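Speaker notes - "Retraining staff as programmers: two years at Trendmont"
Version 3/2/25. Speaker: Kazuhiro Koyama. Session chair: Ottó Lengyel.

## Opening (slides 1-3)

Thank the chair and the hosts at Kemppainen. State that the talk concerns adults who are already employed and who move into software work inside the same organisation. University courses are outside its scope.

Read the first line of slide 2 in full: "Trendmont offers a paid place, a fixed timetable and a post at the end of it." Pause before moving on.

## How staff are chosen (slides 4-6)

- Any member of staff with two years of service may apply.
- The application is a short letter and a written task. No code is asked for.
- Line managers are informed after the first sift. Several managers objected to this at the start, and the rule was kept.

The staff survey drew 2,134 replies. Say plainly that it measured interest in the scheme only, and that it should not be read as a forecast of demand. 14 places were funded in the first intake.

## The course itself (slides 7-11)

Teaching runs on the Purno platform in the mornings. Afternoons are spent with a product team, at first reading existing code and later making small changes under review.

Slide 9 is crowded. Direct the audience to the left-hand column, which sets out the order of topics: version control, testing, databases, then web services. Testing was moved forward in the second intake at the request of the receiving teams.

Explain Jirivell briefly - it is the internal booking tool which learners rebuild in pairs as their main project. Do not run it live. The recorded walk-through is on slide 11.

## What has been difficult (slides 12-14)

Mentors were given no reduction in their ordinary duties during the first intake. This was a mistake and should be described as one. From May, mentoring hours are entered in the team plan and counted as work.

Pay during training remains under discussion with staff representatives. If pressed, say that no figure has been agreed and offer to reply in writing.

## Close and questions (slides 15-17)

Leave slide 16 up during questions. Likely topics:

- whether learners are tied to the employer afterwards (they are not);
- how part-time staff are treated (same syllabus, longer calendar);
- whether the syllabus can be shared (yes, on request to the training office).

Ottó Lengyel will take questions from the floor first, then those sent in writing. Slide 17 carries the contact address only.

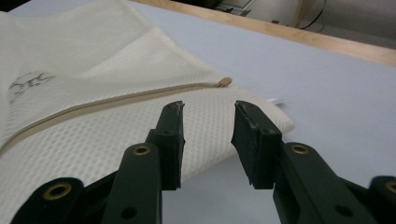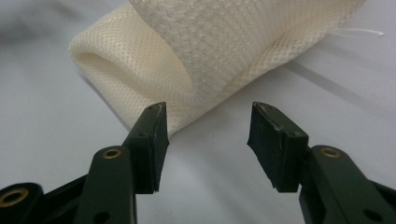

*White textured fabric (first picture); cream-white mesh tube, folded back over itself (second picture).*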